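Looking after the hand grippers, Diketham bench notes
07/05/2023

Hi all, and welcome back to my little corner of the Plumby pages! I keep two-finger hand grippers running for our tidy-up work, and people keep writing in to ask what I do to them between sessions. Mostly it's screws and pads - lots and lots of screws and pads. I've been at it since November, and my parts drawer from Monti now holds 271 bits I can name in the dark (Beverley Blackburn has tested me on this, and she was mean about it).
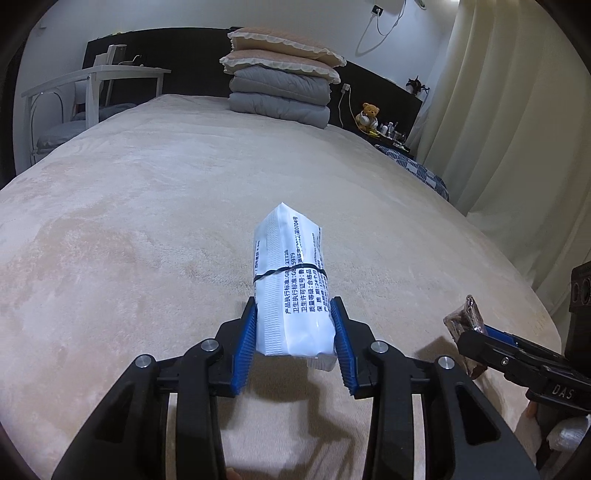
Blue pads and silver screws, on the bed with the fleece blanket both times.

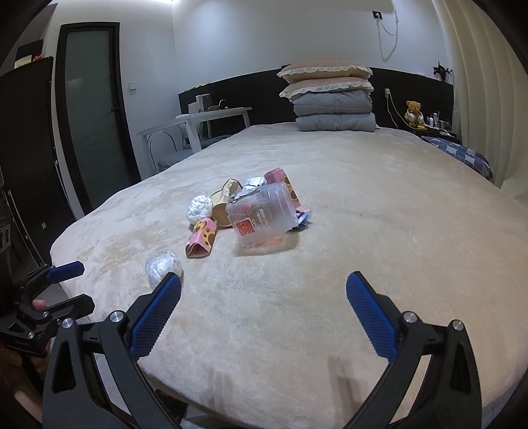

Pads are what I fuss over most. I brush the grooves out with an old toothbrush after every 100 grabs, then wipe them with a damp cloth and let them air dry before anything gets squeezed again. Fleece is a pain because the fluff packs down into the texture and you lose bite on slick stuff. A wrapped package like the white one with the black elastic band needs both pads meeting it evenly, so I check that first, and a crumpled ball of clear plastic wrap is my favorite thing to try next. If one side slips, I swap both pads as a pair and write the date on the back in marker.

Then the screws! I go over the ones near the base of the jaws with a small hand driver, snug and no more, and open and close the fingers 11 times to feel for grit in the hinge. New pads get a full check at 2000 grabs. The Pledbridge folks like a drop of oil in there too, but I've stopped doing that - it creeps down to the pads and then I'm back to the toothbrush.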